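Unit 5: Collecting Demonstrations in the Home

A learning system copies what its examples contain. Students will record each tidying task with the hand-held gripper, beginning with the fingers open over the work surface. 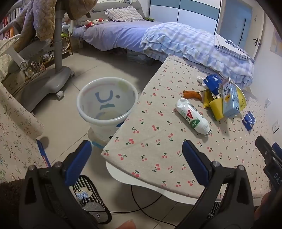

Photo: Ketsara Boonchu, Urklow course archive

Crumpled bottles and packets are harder to grasp than rigid boxes and should appear in every set. The Urklow set holds 885 demonstrations from 13 homes. Read Aoki, section 5, before the lab.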